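Lostenura Shared Workshop
Bin picking arm – progress report to the Asitz small projects fund

Reporting period: from the start of June to the present
Grant number: 874

Dear colleagues of the fund,

I write to inform you how the work on the picking arm has advanced in our workshop, what was paid from the grant, and what I ask you to decide before the next period. I am sorry that the previous report was short. At that time the arm was not yet under power and there was little to say.

The goal of the project is the same as in the application. We want to have one arm, open for the members, which can take mixed household things from a bin and put them in the bin behind it. The members who sort donations for the repair shelf asked for this two years ago, and they still ask.

Work completed in June. The arm was bolted down and the controller passed the electrical check of the building. The gripper was mounted and the wiring was brought outside the arm, along the top, because the inside channel was too narrow for our connectors. This took 3 evenings more than planned. I also wrote the first version of the program which stops the arm when the force at the wrist becomes too high. We named this program Ccori, and it is kept in the workshop archive so that any member can read it.

For the trials we decided not to buy special test parts. We use objects that are difficult in different ways: soft, shiny, hairy, or with no flat side. The set in use now has five objects, among them a blue mesh scrubber, a toy eggplant and a blue and white piece with very long fibers. The last one is the hardest for us. The fingers close on the fibers and the program believes that it holds the object, but the weight is still on the floor of the bin.

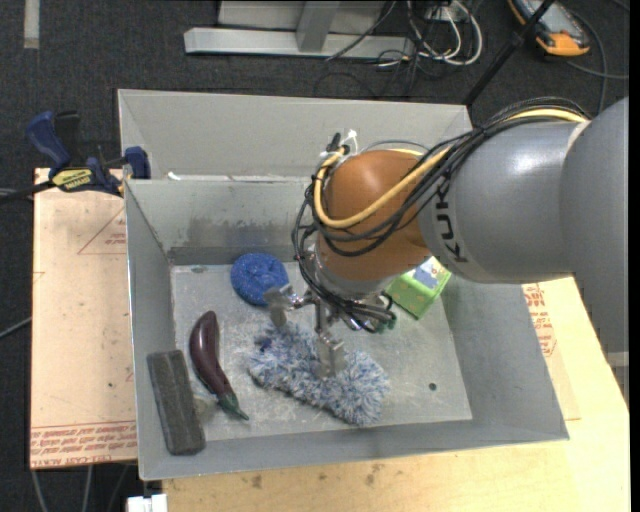 Mudmont, July 22, 2020

The text from this point was written after the visit to the supplier, so it contains newer information than the first part.

The supplier in Mudmont agreed to exchange the finger set which we received with the wrong hole pattern. The exchange is without cost, only the transport is ours. Until it arrives we continue with the present metal fingers. They are good for hard objects. For the scrubber they are acceptable if the arm comes from directly above, and for flat things which lean on the wall of the bin they are poor.

The bin is still held with a bar clamp at the rim. I know that this was marked as temporary in the application. A fixed bracket is drawn, but I prefer to wait with the cutting until the position of the bin is final – we moved it again last week to give the arm more room at the wrist. The cables at the wrist also need better work. They hang in loops near the gripper, and in some poses a loop can come between the fingers and the object. I plan to put a flexible sleeve and two more fixing points.

Money. From the grant we have spent 2036 dollars. The largest part went to the electrical installation, then the gripper, then the wiring and small hardware. The receipts are in the folder which was sent to your office by mail. No money was used for rent.

Delays. The full trial with all objects was planned for this month and it will be later, when the new fingers are mounted. The other dates do not change.

What I ask from you:
– to allow that the amount reserved for test parts is moved to the cable sleeve and the bracket;
– to confirm if the next report can be sent after the full trial and not before.

If you need the force measurements, I can send them as a table. They are not yet cleaned, and I would add a short note to explain the columns.

With respect,
The project lead, picking arm
Lostenura Shared Workshop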